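Handout 4: Perception for grasping, and how much of it to believe
Course notes, Oona Harju, June 2025

Read this before the lab. It covers the part of the pipeline between the wrist camera and the grasp planner, where most of your bad afternoons will come from.

## 1. What the detector gives you

Our stack runs a segmentation model (Dumis), a depth estimator, and then a planner (Orneck) that scores grasp candidates. Each stage reports a confidence. Students tend to read that number as a probability of being right. It isn't one unless somebody has calibrated it, and for our objects nobody in this course has.

Try it yourself. Take the detections Dumis scores above its default threshold, check them by hand, and plot score against how often it was correct. Do the same for glass only. Keep both plots, you will need them for the report.

## 2. Depth on surfaces that don't cooperate

Stereo matching looks for the same patch of texture in two views. A clear wall has hardly any texture of its own. What you see through it belongs to whatever is behind, bent out of place, so the matcher may return the depth of the background, or a hole, or a number between the two that corresponds to nothing.

Learned depth models fill the holes. I'm not convinced this is progress. A hole tells the planner to stay away. A smooth, wrong surface tells it to go ahead.

The paper most of you will find first, on the Erholm method, reports good results on transparent objects over a plain matte background. Before you cite it, look for the test on patterned or glossy tables. I couldn't find one.

## 3. Failure cases to check for

- **Highlights taken for edges.** A long reflection has a strong gradient on both sides. It also moves when the camera moves, so compare two viewpoints before you trust it.
- **Table pattern taken for objects.** Veined stone is full of short, branching contours. Look at your raw mask before any cleanup step.
- **Merged instances.** Two clear containers side by side often come back as one mask. The planner then aims for the middle, and the middle is the gap.
- **Partial views.** If an object runs out of view, its centroid is the centroid of the visible part. Orneck does not know this and will not warn you.
- **Self-detection.** Mask the fingers out. Do it from the joint state, and check the mask at full opening and full close.

## 4. Worked view

Run the list in section 3 against this one, on paper, before running any code.
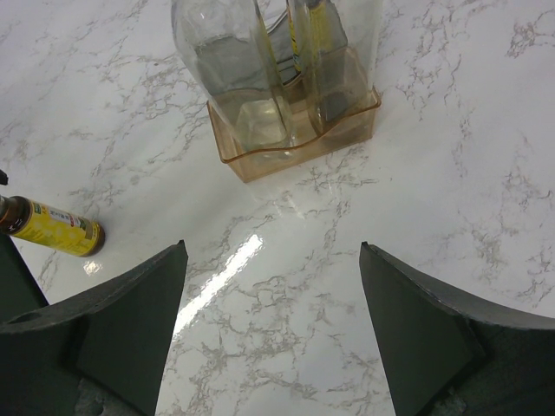 ## 5. Control, briefly

The Valtonen controller closes the loop on the estimated object pose. With a steady estimate it behaves well. With one that flips between two instances it will chase both, and a low-pass filter only makes it chase them slowly. Fix the association first.

Log these for every attempt:

1. raw mask and cleaned mask
2. depth before and after filling
3. the top 7 grasp candidates with scores
4. commanded and measured finger width
5. your own verdict, written before you look at the software's

## 6. Lab task

Run 100 attempts with depth filling on and 100 with it off, 200 in all, same object placements in both halves. Report the failures by type. A single success rate will be handed back to you.

If filling helps, show me where. If the difference is small, say it is small.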